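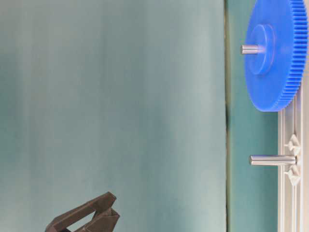
Blue gear and metal shaft, with the light grey fixture below.

Brurkach gear assembly: progress to the end of January

Work this period was on the gear and its seat on the aluminium rail. The clear plastic parts were reprinted after the first set came out tight on the shaft. We have used 70 of the gears supplied and put 16 aside because the teeth were rough from moulding.

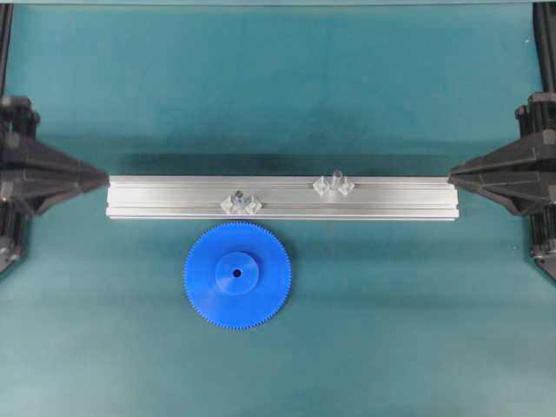 Has the change of material affected the budget?
The clear plastic costs more per part, but we are buying fewer spares, and the extra is covered by the 2,000 pounds left over from tooling.

Rail lengths have been settled with Abella and the drawings reissued. The fit between hub and shaft is still being looked at.

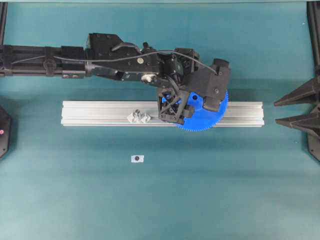

Clerar wrote back that the shaft tolerance on the drawing is tighter than it needs to be, and asked for it to be eased before the next order goes in. We agree and will change it.

Storage was also a problem early on. Gears kept in deep boxes were arriving at the bench with nicked teeth, so we moved to shallow trays
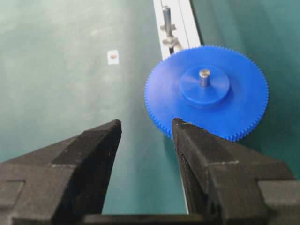 and have had 2 damaged gears in the period. The trays will go to the Clerkness workshop as well, once the second delivery has been checked in.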